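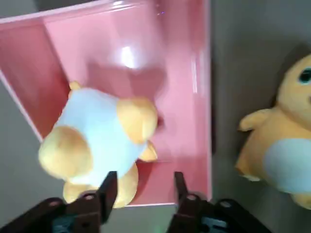 Window reveals are the part of a solid-walled house most often left out when a building is recorded. The reveal is the depth of wall exposed at the side of an opening, between the outer face and the frame. It is measured with a rule held square to the wall, at sill level and again below the head, and both readings go on the sheet. Where plaster or paint hides the joint between frame and masonry, note the finish as well. Gloss paint is a particular nuisance: a smooth, shiny surface such as the floor of the pink box throws back a bright white spot under a lamp, and a painted reveal does the same, so that fine cracks and old fixing holes are lost in the glare. Hold the lamp low and to one side, and move it slowly down the jamb.

The position of the frame within the wall is useful evidence, though it should not be read alone. In many earlier houses the sash box sits close to the outer face and most of its timber can be seen from the street. Later practice was to set it back, and then to tuck the box behind the outer brickwork so that only a narrow strip shows. Country builders were often slow to follow, and owners replaced windows without altering the opening.

The Wusden recording sheets, which now stand at 405, show how mixed the picture can be. In Marciniak Row, three adjoining cottages share one roof and one run of Flemish bond, yet have three different reveal depths. The middle cottage has its frames nearly flush. The two outer ones are set back, and in both the bricks at the jambs have been cut and re-laid in a harder mortar.
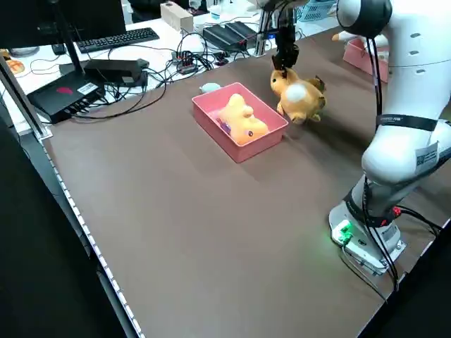

Cut bricks are the main sign to look for. A jamb built with the wall is normally finished with closers – narrow bricks placed next to the corner to keep the bond regular. If the closers are missing, or appear on one side only, the opening has probably been widened or moved. A straight vertical joint below the sill suggests a doorway later blocked to form a window. Check the inside face too, where access allows, as the plaster line will often show a step.

Heads need the same care. A gauged brick arch has fine joints and tapered bricks. A rough arch uses ordinary bricks with wedge-shaped joints. Some rendered heads are scored to look like stone, and a light tap with a knuckle will usually tell the two apart. Record what is there and leave the date column blank if in doubt.

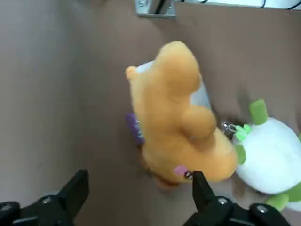
Sills wear faster than any other part and have often been renewed. Stone, tile, brick on edge and cast concrete are all found in the district. A sill that stops short of the jambs, or runs under one of them only, should be sketched with its dimensions. Where there is a drip groove on the underside, say whether it is clear or filled with paint.

Members using the revised sheet will find reveal depth in box 3, in millimetres, with a separate line for the head. The old sheet had a single box and readings from it cannot be compared directly. Otis Mahmoud holds the blank copies and will take completed sheets for Falteo Lane and Drakach Yard until the end of May.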